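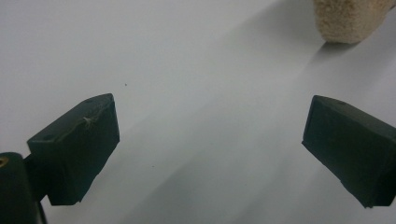

Gudilby coast path reopens to walkers in October with new bus link

Vustberg Walking Holidays has confirmed that the coast path between Gudilby and the old signal station at Ukine will reopen to walkers in October. The section was closed after a landslip undercut the path below the chapel. The new line runs inland of the slip and rejoins the original path at the Ukine stile.

The reopened section will form the second day of the company's self-guided Major Route, which crosses the peninsula from west to east over three nights. Walkers who booked the route during the closure were taken past the section by minibus. That transfer will be withdrawn once the path is open.

The diversion is surfaced with crushed stone as far as the second gate and with mown grass beyond it. The steepest part is the climb out of Gudilby harbour, where timber steps have been replaced in stone. Dogs must be kept on a lead between the gates. The route is not suitable for pushchairs or bicycles.

A bus link will run between Ukine and Gudilby from the same date. There will be three departures a day in each direction, with no service on Sunday. Tickets are sold by the driver and are included in the price for customers holding a Vustberg route card. The last bus from Ukine connects with the evening ferry, provided the ferry is running to its winter timetable.

"The diversion adds distance but removes the road walking that people used to complain about," said Nyokabi Chege, routes manager at Vustberg Walking Holidays. "We have rewritten the notes for the whole of day two, and anyone with the earlier edition should ask us for a replacement."

Levente Fülöp, who surveyed the new line for the company, said waymarking had been completed in both directions. "Coming from Ukine, the turn at the sheepfold is easy to miss in low cloud -- we have put a taller post there," he said.

Accommodation in Gudilby remains limited outside the summer season. Two guest houses will stay open through the winter and both accept single-night bookings from walkers. The campsite above the harbour closes at the end of October. Luggage transfer is available between all overnight stops and must be booked in advance -- bags should be left at reception by 9 am.

Revised route notes and the bus timetable can be obtained from the Vustberg booking office on request. Existing customers will receive both by post with their travel documents.

Ends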